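케이블 정리 공정 자동화 관련 현장 간담회 회의록

일자: 2022-10-19
장소: Andbridge 2층 작업실 옆 회의 탁자
진행: Katalin Fodor
기록: Anneliese Kohlhase
안건: 1) 로봇 작업대 운영 현황 2) 담당자 업무 변화 3) 교육과 근무표 4) 기타

1. 운영 현황

바쁘신 중에도 다들 시간을 내 주셔서 고맙다는 인사로 Katalin이 회의를 열었습니다. 지난 회의 때 나온 걱정들을 하나도 흘려듣지 않았으니 오늘도 편하게 말씀해 달라고 하셨고, 덕분에 처음부터 이야기가 꽤 길어졌습니다.

9월 한 달 동안 Hollano 작업대에서 처리한 전선 묶음은 1497개로 보고되었습니다. 연말까지의 목표는 3000개입니다. 굵은 천 피복 전선과 꼬임 전선은 여전히 사람 손으로 감는 편이 빠르다는 의견이 많았고, 이 품목은 당분간 지금처럼 두기로 했습니다. 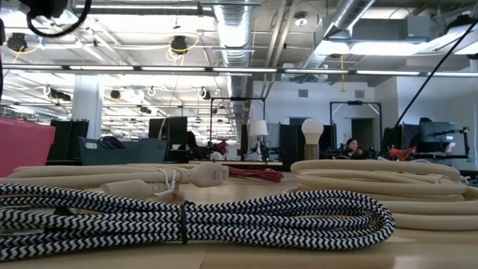 품목을 나누는 기준에 대해서도 한참 이야기했습니다. Katalin은 기계가 할 수 있느냐만 따지면 결국 까다로운 일만 사람에게 남게 된다며, 손목과 어깨에 무리가 가는 반복 작업부터 넘기는 것이 맞다고 했습니다. 모두 고개를 끄덕였고, 품목표 초안은 실제로 전선을 감는 분들이 먼저 보고 고치기로 정했습니다.

2. 담당자 업무 변화

감기 작업을 하던 분들이 이제는 작업대를 준비하고, 집기에 실패한 묶음을 다시 놓아 주고, 마무리 상태를 확인하는 일을 맡게 됩니다. 몸은 한결 편해졌지만 화면과 로봇 팔을 번갈아 지켜보는 피로가 생각보다 크다는 말씀이 여러 분에게서 나왔습니다. 이 부분은 기록하는 저도 깊이 공감했습니다. 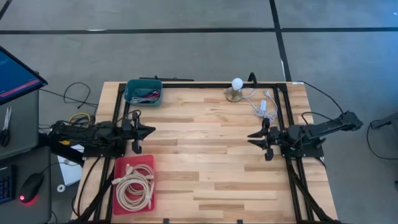 Sachdeva는 지켜보는 일도 엄연한 일인데 근무표에는 여전히 대기 시간으로 적혀 있다고 지적하면서, 명칭부터 바꿔 주지 않으면 나중에 인원을 줄이는 근거로 쓰일까 염려된다고 했습니다. Katalin은 충분히 그렇게 느끼실 만하다며, 다음 근무표부터 '작업 감독'으로 표기하고 이번 자동화를 이유로 자리를 줄일 계획은 없다는 점을 회의록에 분명히 남겨 달라고 했습니다. 그대로 적어 둡니다.

3. 교육과 근무표

작업대 담당은 2인 1조로 하고, 3주마다 역할을 바꾸기로 했습니다. 집게가 전선을 물고 있을 때는 손을 넣지 말고 먼저 정지시킨다는 수칙도 다시 읽었습니다. 다 아는 내용이라 조금 지루하셨을 텐데 끝까지 들어 주셔서 감사했습니다. 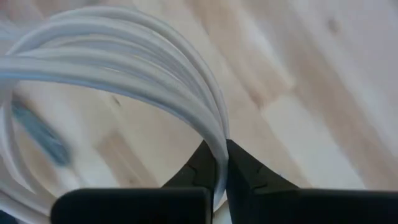
교육은 근무 시간 안에 진행하고, 희망하시는 분은 Alico 교육 과정까지 이어서 들으실 수 있게 신청서를 돌리기로 했습니다. 손으로 감는 솜씨도 계속 이어 가자는 제안이 있어, 숙련된 분들이 새로 오신 분들께 가르쳐 드리는 시간을 따로 잡습니다.

4. 기타

작업대 쪽 의자가 낮아서 오래 보고 있으면 목이 아프다는 말씀이 있어 높이 조절이 되는 것으로 알아봅니다. 커피 기계 청소 순번은 시간이 모자라 다음으로 넘겼습니다.

후속 조치
품목표 초안 회람: Anneliese Kohlhase
근무표 명칭 변경, 교육 신청서 배포: Katalin Fodor
의자 견적 확인: Sachdeva

정정할 내용이 있으면 다음 회의 전까지 Anneliese에게 알려 주세요.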